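# Der zweite Ball

04.10.2006

Wenn der SV Litholm einen Eckball bekommt, gehen drei Spielerinnen in den Strafraum. Bei den meisten Mannschaften der Liga sind es fünf oder sechs. Die übrigen Litholmerinnen stehen in einem flachen Bogen vor der Sechzehnerlinie und warten darauf, dass der Ball wieder herauskommt. Er kommt fast immer heraus. Vlastimil Vlček, der die Frauen seit Februar trainiert, hat aus dieser Beobachtung eine Spielweise gemacht, mit der Litholm vom vorletzten Platz der vergangenen Saison auf Rang drei geklettert ist.

„Die erste Flanke gewinnt in unserer Spielklasse meistens die Abwehr“, sagt Vlček. „Dann liegt der Ball zwanzig Meter vor dem Tor, und alle schauen hin. Ich möchte, dass wir schon dort sind.“

In den vergangenen 13 Pflichtspielen hat die Mannschaft ein einziges Mal verloren, auswärts in Dremano, auf einem Platz, der nach zwei Tagen Regen kaum bespielbar war. Das 0:2 ärgert Vlček noch immer. Beide Gegentore fielen nach eigenen Ecken, im Konter, weil der Bogen vor dem Strafraum zu weit auseinandergezogen war. In der Woche danach ließ er eine ganze Einheit lang nichts anderes üben als die Abstände zwischen diesen Positionen.
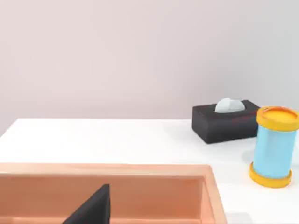
*Weiße Platte vor heller Wand.*

Litholm ist kein reicher Verein. Die Frauenabteilung bekommt vom Gesamtverein genug für Fahrten, Trikots und die Schiedsrichterkosten, alles Weitere muss über Eintritt und Bewirtung hereinkommen. Am Picard-Platz kostet eine Karte so viel wie eine Bratwurst mit Getränk. In der letzten Saison verloren sich an manchen Nachmittagen ein paar Dutzend Leute hinter der Bande. Gegen Tilteck kamen nun 500, und der Verein musste eine zweite Kasse öffnen.

Das Spiel endete 3:1. Wer es gesehen hat, kennt im Grunde die ganze Litholmer Saison. Tilteck hatte mehr vom Ball, die besseren Einzelspielerinnen und mit der linken Außenbahn eine Seite, über die in der ersten halben Stunde jeder Angriff lief. Das 0:1 war verdient. Litholm verteidigte tief und schlug die Bälle lang nach vorn, was auf den ersten Blick planlos wirkt. Die langen Bälle gehen allerdings fast immer in denselben Streifen zwischen rechter Innen- und Außenverteidigerin, und sobald dort jemand köpft, rücken drei Litholmerinnen gleichzeitig auf.

So fiel der Ausgleich kurz vor der Pause. Die Tiltecker Innenverteidigerin kam frei zum Kopfball, brachte ihn ordentlich ins Mittelfeld und fand dort Sille Damgaard, die den Ball mit der Brust annahm und sofort in die Tiefe spielte. Janaína Peixoto musste nur noch an der Torhüterin vorbei.

Damgaard ist die Kapitänin und die Spielerin, an der das System hängt. Sie ist 31, nicht besonders schnell und nach eigener Aussage im Kopfball „allenfalls mittel“. Früher spielte sie in der Abwehr. Vlček stellte sie im Frühjahr zwanzig Meter weiter nach vorn, zunächst gegen ihren Willen.

„Ich fand mich dort überflüssig“, sagt sie. „Hinten weiß man, wofür man zuständig ist. Vorn stand ich herum und wartete, bis andere einen Zweikampf geführt hatten. Nach drei, vier Spielen habe ich gemerkt, dass ich als Verteidigerin ja weiß, wohin Verteidigerinnen den Ball klären. Unter Druck machen sie das Gleiche wie ich früher.“

Das lässt sich beobachten. Damgaard sieht vor einem Luftduell selten zum Ball. Sie sieht auf die Füße der Gegnerin und auf deren Schulter und setzt sich in Bewegung, bevor der Kopfball kommt. Liegt sie falsch, entsteht hinter ihr ein Loch, und Litholm hat in dieser Saison schon einige Male Glück gehabt, dass es niemand genutzt hat.
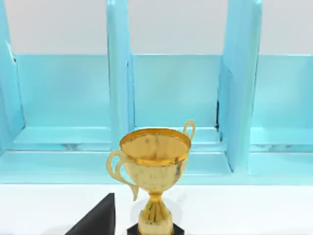 Die zweite Hälfte gegen Tilteck verlief ruhiger, als das Ergebnis vermuten lässt. Litholm stand nun höher, Tilteck wurde ungeduldig und begann ebenfalls, lang zu spielen. Das kam den Gastgeberinnen entgegen. Das 2:1 entstand aus einem Einwurf, das 3:1 aus einer Ecke, die zunächst geklärt und dann aus 18 Metern flach ins Eck geschossen wurde. Damgaard war an beiden Treffern beteiligt, Peixoto erzielte den letzten.

Peixoto ist mit acht Toren die beste Schützin der Mannschaft. Sie kam im Sommer aus der Futsal-Halle und musste sich an das große Feld gewöhnen. „Am Anfang bin ich zu viel gelaufen“, sagt sie. „In der Halle ist alles nah. Draußen sprintet man vierzig Meter, und dann ist der Ball weg und man sprintet zurück.“ Inzwischen bleibt sie häufiger stehen. Vlček hat ihr ausdrücklich erlaubt, bei gegnerischem Ballbesitz an der Mittellinie zu warten. Im Verein war das umstritten, vor allem unter den älteren Zuschauern auf der Geraden, die von einer Stürmerin verlangen, dass sie mit nach hinten arbeitet.

Der Preis dieser Spielweise zeigt sich auf der Behandlungsliege. Shiela Tolentino betreut die Mannschaft als Physiotherapeutin an zwei Abenden in der Woche und bei den Heimspielen. Sie sieht seit Saisonbeginn mehr Beschwerden an Wade und hinterem Oberschenkel als im Vorjahr, besonders bei den Spielerinnen im zentralen Mittelfeld. Die vielen kurzen Antritte aus dem Stand belasteten anders als gleichmäßiges Laufen, erklärt sie. Das Aufwärmen wurde deshalb verlängert, und am Abend nach einem Spiel wird nur noch locker trainiert.

„Im September hatten wir eine Woche, in der vier Leute nicht voll mitmachen konnten“, sagt Tolentino. „Bei einem Kader von 19 merkt man das. Vlastimil wollte trotzdem elf gegen elf spielen lassen, da mussten wir uns unterhalten.“ Gespielt wurde am Ende acht gegen acht auf verkürztem Feld.

Wenig beachtet wird bei alldem die Torhüterin. Emília Gajdoš ist 22 und steht bei Litholmer Angriffen oft dreißig Meter vor ihrem Tor. Einen Libero gibt es nicht, die beiden Innenverteidigerinnen schieben bis zur Mittellinie nach, und was dahinter landet, gehört ihr. Gegen Tilteck klärte sie dreimal außerhalb des Strafraums, einmal davon im Rutschen und ziemlich knapp. In Dremano kam sie beim zweiten Gegentor einen Schritt zu spät.

„Auf diesem Boden bleibt der Ball liegen, und dann läuft man in die Stürmerin hinein“, sagt Gajdoš. „Ich bin auf halbem Weg stehen geblieben. Das war der Fehler. Entweder raus oder gar nicht.“ Einen eigenen Torwarttrainer hat die Frauenmannschaft nicht. Einmal in der Woche darf sie bei den Männern mittrainieren, die übrige Zeit arbeitet sie mit der zweiten Torhüterin nach einem Plan, den beide selbst geschrieben haben.

Ob der Litholmer Fußball für die Spitze reicht, ist unter Beobachtern der Liga umstritten. Die Gegner haben begonnen, sich einzustellen. Am letzten Spieltag ließ der Tabellenletzte nach jeder abgewehrten Ecke den Ball ins Seitenaus schlagen, auch wenn niemand in der Nähe war. Schön sah es nicht aus, aber Litholm kam über ein 1:1 nicht hinaus. Vlček gratulierte dem Kollegen und fragte ihn nach dem Spiel, wie lange er das habe üben lassen. Zwei Einheiten, lautete die Antwort.

Seither wird am Picard-Platz an einer Variante gearbeitet, bei der die Ecke kurz ausgeführt wird. Besonders weit ist man damit noch nicht. Im Training am vorigen Abend landete jeder zweite Versuch bei der verteidigenden Mannschaft, und Damgaard verlangte irgendwann laut, wieder hohe Bälle zu spielen. Vlček ließ noch eine Viertelstunde weitermachen.

Am nächsten Spieltag geht es zum Tabellenführer. Dort passen 1.000 Zuschauer auf die Tribüne, der Rasen ist neu und der Platz einige Meter breiter als der eigene. Für den Bogen vor dem Strafraum bedeutet das längere Wege. Vlček hat auf dem Nebenplatz mit Hütchen schon die Maße abstecken lassen. Tolentino fährt diesmal auch auswärts mit.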